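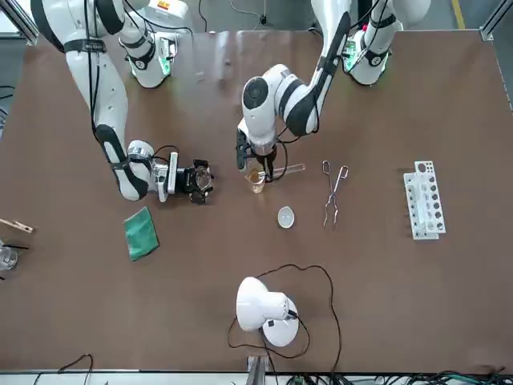
Two white arms over a brown tabletop, black gripper open.

Uniform care for martial arts families (what works at our house)

I have three people in karate uniforms under one roof, so I do a lot of white laundry. I used to ruin a jacket every couple of months! After plenty of pink sleeves and one belt that bled all over a bath towel, I've settled into some habits that keep us presentable at class.

Wash the uniform before anyone wears it. Heavy cotton ones shrink, and they shrink most in the first few washes. I buy a size up, wash cold, hang it, and only then hem the pants. My first time I hemmed straight out of the bag and my son spent a whole winter showing his shins.

Don't leave it in the gym bag. I know, I know. Get it out the same night, even if all you do is throw it over the shower rod. If you forget and it smells, soak it in cool water with a cup of white vinegar for 2 hours, then wash as usual. Please don't mix the vinegar with bleach, ever. I skip bleach completely now anyway, it turned our collars a sort of butter yellow.

Blood spots: cold water, right away, a little dish soap and an old toothbrush. Hot water sets them. For grass stains (we do demos in the park in March, always muddy) I use the same brush with laundry detergent and let it sit half an hour.

Belts are a touchy subject. Stella Langat, who taught my oldest, never washed hers and didn't want the kids washing theirs either, so ask your own teacher first. If washing is fine at your school, do it by hand in a sink of cold water, alone, and dry it flat on a towel you don't love.

Patches! Iron-on glue doesn't last on a jacket that gets grabbed all evening. I stitch all the way around with doubled thread, and I pin the patch while the jacket is lying flat on a table. Pin it while a child is wearing it and you'll get a pucker (and a complaint).

Hand wraps and shin guards: wraps go in a zippered mesh bag or they'll tie themselves around everything else in the machine. Shin guards get wiped inside and out and stood up by a window, never in the dryer. Crumpled newspaper inside the sparring gloves pulls out a lot of damp overnight.

Mouthguards get rinsed cold and brushed with a separate toothbrush. Mark that one with tape. Ask me how I know.

Next up I'll write about folding, once my youngest lets me borrow his jacket long enough to work out the steps.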